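25 February 2021
Retouch bench, catalog shoot with Si-eun Koo (Flitex spring outerwear)

Second pass on the selects. The client wants a set of unretouched shots released ahead of the final campaign, same as last season, so two outputs are needed from each file: a graded version with no local edits, and the full retouch for print. Angus MacAulay signed off on the split this morning. Both go out under the Flitex name with the Imard agency credit in the lower corner.

Skin tone. The graded set leans green in the shadows under the jaw and along the inside of the forearm. I traced it to the window fill. The key was balanced to the chart, the fill was not, and the two part ways below middle gray. Corrected with a curve on the green channel in the lower quarter only. A global tint shift fixes the face and ruins the gray coat, so don't do that. The curve is saved in the job folder as a preset. It counts as a grade under the client's definition, so it can go on both outputs.

ISO. Standing poses were shot at 200 and hold up well. The seated poses after the break went to 600 because the diffusion was doubled, and there is visible noise in the black scarf. Light luminance reduction on the print version. None on the unretouched set. Angus asked whether grain would read as a mistake at web size. I exported one at web size and couldn't find it.
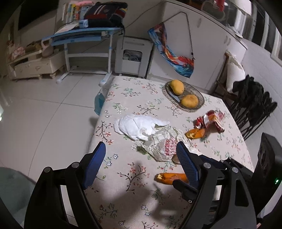 Floral cloth on the table, white cabinet at the far end.

Print proofs. Ran five through the Biven profile on matte stock. Reds come up dull, mostly in the lipstick and the lining of the long coat. Soft proofing had predicted part of it. Raising saturation before conversion clips the lining, so I moved the hue slightly toward orange and left saturation alone. Proofs 2 and 4 are the ones to look at. Proof 3 has a banding line across the backdrop that is not in the file; I think it is the head. Ran the cleaning cycle, have not reprinted.

Retouch limits, as agreed with Si-eun's agent, copied here so it stays with the job:
No reshaping of body or face.
No removal of moles or the scar on the left hand.
Stray hair across the eyes may be removed, flyaways at the crown stay.
Garment creases may be softened, seams may not be moved.

The Mokgethi crops are still open. Their layout wants a tall format and the seated poses don't have enough room above the head. Extending the backdrop is simple on the print version but is a local edit, so the unretouched set can't use it. Options are the standing poses only, or a wider layout. Sent both to Mokgethi with low-res comps. Their deadline for layout is in March, so there is time for one more round.

Storage. Raw files copied to both drives, checksums match on the second attempt. The first attempt failed on some 200 files, all in the same subfolder, and passed after changing the cable. Old cable is in the bin under the bench. Please leave it there.

To do:
Reprint proof 3 and compare the banding.
Check the green curve on the outdoor shots, where the fill was a reflector.
Ask Angus which version carries the agency credit at small sizes. It is unreadable below the current width.
Rename the export folders before anything is sent.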